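Oltari two-arm bench cell: review after half a year, with notes for anyone writing a budget

Posted December 27, 2025

We took delivery of the Oltari bench cell in July. It replaced a single arm on a trolley which had served us well enough for simple picking but couldn't do anything that needed a second hand. This review covers what you get, what you have to buy on top, and what I would put in the request if I were writing it again. I have left out the headline price of the arms. Oltari quotes by configuration and the number I was given in spring will not be the number you are given. The extras are on a published list, so those I can quote.

What is in the package

Two arms, both controllers, a wrist camera for each arm, a front mounting rail, a set of fingers for each gripper and a leader set for driving the arms by hand. The frame is sold separately. So are the tabletop and the wall panels. The listing on the site shows the whole thing assembled, and it is easy to read the price beside it as the price of what you are looking at. It isn't. Adesuwa Obi did our first costing from that page and we had to go back and ask for more before we had even ordered.

The frame is black metal posts that bolt together. Assembly took two of us a long afternoon and most of the next morning, the morning being spent on getting the rail level. Do this before the arms go on. The instructions have it the other way round and I would ignore them. The holes in the rail line up properly and all the bolts were in the box, with a few to spare.

Tabletop

You can have a plain top from Oltari or supply your own square one to their drawing. We supplied our own, dark brown marble, and it has been the best decision of the project. It doesn't move. With the old trolley you could see the camera picture shake when the arm stopped quickly, and we lost a good deal of work to that.

The drawbacks are weight and hardness. Check your floor and check your lift. Two firms would not deliver past the front door and the third charged for it. And if you drive a finger into stone, the finger loses. Anyone with learners on the controls should cost in either a mat or more fingers. The white veins can also confuse a simple threshold-based detector, which ours was at first. We changed the detector.

Fingers and grippers

The supplied fingers are white plastic. They are fine for blocks, cups, cloths and the sort of thing that appears in the sales video. They are less good on small hard items, and small hard items are most of what we do. Padlocks have become our standard test. One arm holds the body, the other goes for the shackle, and the pair have to agree on where the thing is in space. A padlock is cheap, it doesn't break, it won't roll off the table, and it shows up a badly aligned pair of arms within a few minutes.

On this test the cell did well once it was calibrated and poorly before that. Out of the box the two arms disagreed by enough to miss a handover every few tries. Calibration is a guided routine and it is not hard, but it has to be repeated whenever somebody takes an arm off the rail. I would have liked locating pins. There are none, only the bolts.

Finger wear is the running cost I got most wrong. The clips that hold them work loose under side loads and you end up adding cable ties. A spare finger set is £243. I put one in the budget. We have bought two more since and I would now ask for three at the start.

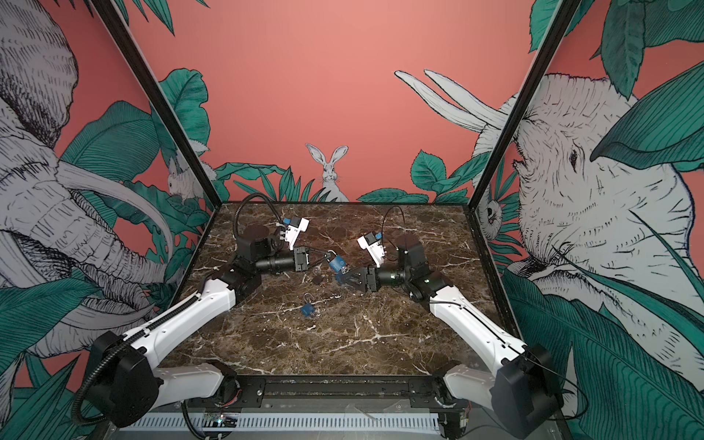

Said Salem wrote in, after reading the notes I circulated before this review, to say that three finger sets was still too few and that he would budget by the month instead of by the cell. His group runs the same arms on metal parts and treats fingers as a consumable, in the same line as gloves and wipes. He added that buying them from a capital budget had caused him more trouble than the cost itself, as every reorder needed a new approval. I think he is right about the budget line. On quantity it will depend on what you handle, and if it is mostly soft goods you could go a year on one set.

Cables

Cable routing is the weakest part of the product. The corrugated conduit stands well away from the arm when the elbow is bent, and it will catch on anything tall placed at the side of the bench. The thinner cable at the wrist is neater but less protected. Neither has failed on us. Both have knocked things over.

Underneath, there is a white slotted tray along the front, and it is a good size for what the arms need but not for what you will add. By the time we had a small circuit board and its wiring down there it was untidy, and it has stayed untidy. The Delow management kit (longer tray, covers, a strain relief bracket for each base) is sold as compatible and does fit. I would buy it with the frame, before anything is wired. Fitting it afterwards means disconnecting everything, so we haven't.

Wrist cameras

Good, with a reservation. The picture is sharp at working distance and the mounts don't drift. The cylindrical housing does stick out, though, and when both grippers are working close together over the middle of the table you have two cameras in a small space facing each other. We have had them touch. There is a software limit you can set to prevent it and I would set it on the first day. The limit costs you a little reach in the middle of the bench, exactly where you want it for two-handed work.

Nawal Belkadi asked whether we could have saved money by leaving out one of the wrist cameras. You can order the cell that way and it does bring the price down, but for handovers each camera spends part of its time blocked by the other gripper, and having the pair is what gets you through. If your tasks keep the arms apart, one may do.

A fixed camera looking down over the whole bench is not included. The bracket for it is, oddly. Allow for the camera and a long lead.

Walls

Three sides, open at the front. The panels do two jobs: they keep people's hands and sleeves out from the sides and they give the cameras a background that stays the same. Oltari's own panels are plain grey. Ours carry a jungle mural, elephants and leaves on coral pink, and I can report that it makes no difference to the arms and a fair amount of difference to visitors. If you are training a vision model that has to work somewhere else later, get a second set of panels in another colour and swap them. A blank set costs £455 and comes with the fixings. That looks steep for flat panels and it is, but cutting our own to fit round the posts took longer than I want to admit to Ismail Lamrani, who signs the timesheets.

Software and support

The control software installs without trouble on a reasonably recent machine. It does not come with a machine, and the minimum specification on the site is too low. It will run, but recording from all cameras at once drops images. Go one step up on the graphics card. I would treat the computer as part of the cell and put it in the same request, or you will have arms on a bench and nothing to drive them with while the second request goes through.

Support has been polite and slow. We had one fault, a joint on the right arm which reported overheating when it was cold to the touch. Oltari sent a replacement part and the repair was simple. The part took 30 days to arrive. For that whole time we had a two-arm cell with one arm, and no two-handed work got done. If you have a deadline, ask what the loan arrangement is before you sign. There is one, but it has to be in the order from the start.

The warranty is 2 years on the arms and one on everything else. Fingers aren't covered at all.

What I would put in the request

The arms package with both wrist cameras. The frame, and the Delow cable kit to go with it. A heavy top, with delivery to the room priced separately and in writing. One spare set of wall panels. An overhead camera and its lead. The computer. Three finger sets on the first order, with a recurring line after that. The loan arrangement. Time for two people to build it, two days to be safe, and a further day to calibrate and learn the limits.

Leave out the extended training package. Adel Shawky went on it and brought back the same slides that are on the download page. Leave out the mobile base as well unless you know you need it, and if you are putting a stone top on, you don't.

Added up, our extras came to a little over a third of what we paid for the arms. The request had allowed for a tenth. The difference came out of the next year's equipment money, and a planned second cell has been put back.

Would I buy it again

Yes, for a fixed bench and small objects. The arms repeat well, the frame is solid and spare parts do exist even if they travel slowly. I would not buy it for tall items because of the conduit, and I would not buy it for a room where the cell has to be packed away between sessions, as you would be calibrating every morning. People in that position should look at a pair of lighter arms on clamps and accept the shake.

One last thing on ordering: the finger sets are listed as left and right, but the two sets we compared were identical apart from the label. Order whichever is in stock.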